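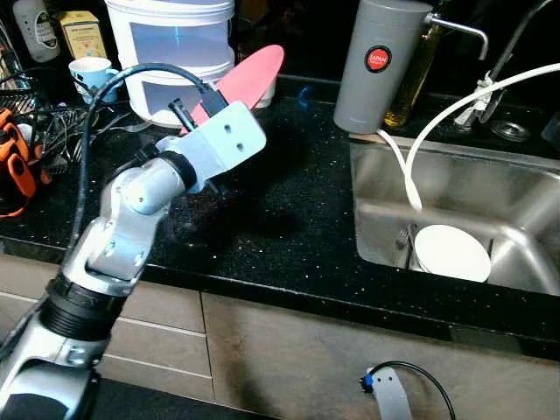 Tallholm Stovetop Griddle Plate, Two-Burner

Category: Kitchen > Cookware > Griddles & Flat Pans
2 min read

The Tallholm griddle plate spans two burners and gives a continuous flat cooking surface for pancakes, flatbreads, eggs and grilled sandwiches. It is cast iron, seasoned at the factory with two coats of vegetable oil, and ships ready to use after a rinse and a dry.

Surface and heat

The cooking side is ground smooth after casting. Batter spreads evenly and releases without scraping once the plate is at temperature. A shallow channel runs along all four sides and drains to one corner. The underside is flat between the handles, so the plate sits level on gas grates, electric coils and smooth-top ranges. It also works on induction, provided both zones are switched on.

Cast iron heats slowly. Set both burners to medium-low and leave the plate for eight minutes before adding oil. The area between the burners lags behind the rest – turn the plate end for end once during preheating if your burners are far apart. High heat from cold can warp the plate and will void the warranty.

Specifications

Length, handle to handle: 50 cm
Width: 226 mm
Material: cast iron, oil seasoned
Handles: 2, cast in one piece with the plate
Oven safe: yes, including broiler
Dishwasher safe: no
Made for Tallholm by Trunino Foundry
Part number: TG-168

Cooking notes

For standard pancakes, use a quarter cup of batter each and leave two fingers of space between them. Turn when the edges look dull and the bubbles stay open. Thin batters need less oil than thick ones. If the first batch browns in patches, the surface has too much oil on it; wipe with a folded paper towel and continue.

For potato cakes, squeeze the grated potato well and allow the plate to recover for a minute between batches. The drain channel holds the excess oil from shallow frying but is not deep enough for more than that.

Care

Let the plate cool on the stove. Wash by hand with hot water and a stiff brush. A little dish soap is fine. Dry at once, warm over low heat for two minutes, and rub in a thin film of oil. If rust appears, scrub to bare metal with steel wool and re-season in a hot oven for one hour, upside down.

Accessories

The Lirnness press and the Tallholm chain scrubber are sold separately. The older Bühler lid does not fit this plate – it was cut for the single-burner version.

Orders placed before noon on Monday ship the same day. Replacement rubber feet are not available for this model, as it has none.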